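The Coat Rack by the Door, and Other Entryway Notes

June 2025

I have been putting off writing about the entryway because it isn't finished. It may never be finished, so I'm writing about it now.

We moved into the apartment on Alvarado Street in February. The front door opens straight into the living room. There is no hall, no closet near the door, and no wall wide enough for a row of hooks, because on one side you have the light switches and on the other side the window starts almost right away. For the first few weeks all the coats went on the back of the sofa. If you sat down you sat on a zipper.

I looked at a few options before I bought anything. The first was an over-the-door hanger, which I had in my last place. It scraped the paint and it rattled every time the door closed. The second was a bench with a shelf above it and hooks under the shelf. I still like that idea, but the ones I found were all too deep. With the door open I have 10 inches to work with, and the narrowest bench I saw would have stopped the door halfway. The third option was a standing coat rack, the kind with one pole and pegs, and that's what I went with.

I should say I used to dislike standing coat racks. My grandparents had one that fell over whenever somebody hung a wet raincoat on the wrong side. So I read a lot of reviews, mostly looking for the word "tip." The metal ones with a round base seemed to get the most complaints. I went to Bredier, the secondhand furniture place out past the bus depot, and found a wooden one there that I could push on before I paid for it. That was worth the bus ride. It leaned a little, came back, and stayed up.

The pole is slim and brown. The pegs are short and they come out at different heights, angled outward, so two coats don't end up on top of each other the way they do on a rack with all the hooks in a ring at the top. Short pegs have a downside. A heavy coat with a thick collar loop is fine, but a hooded sweatshirt hung by the hood will slide off if you brush past it. I hang those by the loop now, if they have one.
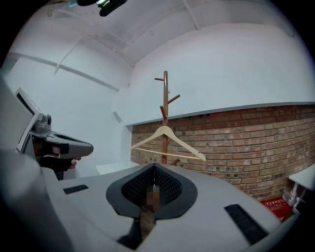

What goes on which peg

It took a while to settle this. At first everything went wherever there was room, and by the end of the week the rack was so loaded you couldn't find anything without taking three things off. These are the rules at our house now.

The high pegs are for coats and jackets in use this week. If a coat hasn't been worn in a week it goes to the bedroom closet.

Lower pegs are for bags. I tried it the other way around, with bags up high, and the whole thing felt top heavy. A full backpack pulls hard on one side. If you have to hang one, put something on the other side too.

Hats go over the top of whatever is already there. I know some people give hats their own peg. We don't have the pegs for that.

Umbrellas do not go on the rack. They drip on the floor and the handle slips off. Ours stand in a tall crock that used to hold kitchen spoons.

Dog leash: lowest peg, always. This is the one rule that everyone in the house follows without being reminded, I think because the dog stands there and waits.

Fixing the wobble

The floor in that part of the room isn't level. The rack stood fine in the store and rocked at home, so I bought a pack of stick-on felt pads from the hardware store and put two layers under one foot. It helped but the felt packed down after a month or so. The second time I used a thin slice of cork, cut from a trivet, and glued it on with ordinary wood glue. Leave it upside down overnight with a book on the foot. I checked it again last week and it was still holding.

One of the pegs was also loose when I got it home. It twisted out by hand, so I cleaned the old glue off with sandpaper, put a little fresh glue in the hole, pushed the peg back, and left it alone until the next day. If the hole is too big for the peg, wrap the end in a strip of thin cotton cloth first and then glue it.

For the finish I didn't do much. I wiped it down with a damp rag, let it dry, and went over it with paste wax. It came up better than I expected and I haven't felt any need to stain it.

The rest of the entry

The shoes are the part I haven't solved. Right now we have a rubber boot tray from Skisteo that holds four pairs if they're small and three if they're mine. Everything else gets kicked under the radiator. I'd like a low shelf, two levels, no doors, and it would have to be 9 inches deep or less so the front door still opens. I've measured it twice and I may have to build it myself.

Mail goes in a basket on the windowsill. Keys go in a bowl next to the mail. I had a key hook for a while and it turned into a hook for receipts and a bike light.

A neighbor gave us a runner rug that she said came from a shop called Judinia, which I have never been able to find. It's a bit too long, so one end is folded under and held with rug tape. It catches most of the grit. I shake it out on the back steps on Saturdays.

Next up is the light over the door, which buzzes. I'll post again when I've had a look at it, and if I get anywhere with the shoe shelf I'll put the measurements up too.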